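Filed under: Home & Garage > Small Space Living

Moving into a studio in September, what do I do about dishes??

**fendley_flats**
ok so signed the lease, 18 month term, the kitchen is one counter and a sink the size of a shoebox. No dishwasher. No drawers either, who builds a kitchen with no drawers. Currently own way too many plates. Do I buy one of those over the sink racks or just get rid of stuff? Budget is 200 for the whole kitchen, so not spending it all on a rack

**hamdy143**
Get rid of stuff. Two plates, two bowls, two cups per person. Done. I did this in my last place and never missed any of it

**moss_and_toast**
Disagree w/ hamdy. You will have people over once and be eating soup out of a measuring cup. Keep four of everything, store the extras up high. Over the sink racks are fine if your faucet is low, measure first!! Mine hit the faucet and I had to send it back, and they kept the shipping

**fendley_flats**
faucet is tall. one of those bendy ones. so thats out I guess

**Himum**
Skip the rack completely. Wire basket, open top, whatever size fits your shelf. Cups and silverware go in it, basket goes on the shelf, whole thing comes to the table when you eat. Been doing it since we lived in the trailer. Bowls too if they're not huge
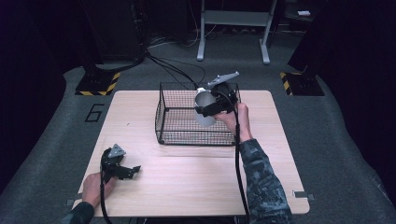 Metal cup and the black mesh basket, on the little wood table

Get mesh and not solid plastic, solid holds water in the bottom and gets gross. Put a towel under it the first hour.

**hamdy143**
mesh rusts tho. had one go orange in a year

**Himum**
Cheap coating. Or you were putting it away soaking wet. Mine's fine

**hamdy143**
I dried it. It was just junk. Stainless or don't bother imo

**moss_and_toast**
stainless costs triple and it's a basket, come on

**unit132**
Coming at this from the other side, what about the no drawers problem. I got a rolling cart off the Hiltia clearance page, three shelves, fits between the fridge and wall. Pans on the bottom, dry food middle, dishes on top. Wheels are loud on tile, otherwise no complaints. Measure the gap at the floor AND up top, my wall leans and I almost got burned

**fendley_flats**
ooh there is a gap by the fridge. will go measure tonight. leaning to cart plus basket and donating half the plates. keeping the big mugs, not up for debate

**hamdy143**
the mugs are the first thing that should go lol

**moss_and_toast**
leave the mugs alone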